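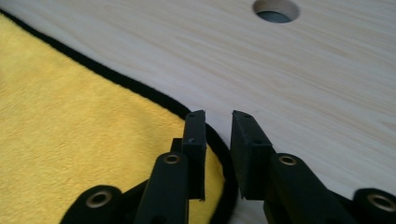
Yellow towel on a pale wood surface.

Do miracle towels dry any better? Dish testers wanted in Dredcombe

I have read 11 ads this spring for towels that claim to soak up twice the water and never smell. I don't believe a word of it, and I'd like people who wash dishes by hand to help me check.

You'd get two towels in plain wrap, one pricey and one cheap, and use each for a month at your own sink. Write down how you washed them and when they started to stink. Grumbling is welcome. Fans of any towel brand should sit this one out, and so should anyone who sells them.

Pay is $100, sent once I have both logs. No logs, no money. I take no cash or free stock from towel makers. Results go up in October, even if they're dull.

Write to Harvey Paquette, Box 2768, Dredcombe, and tell me what you dry your dishes with now.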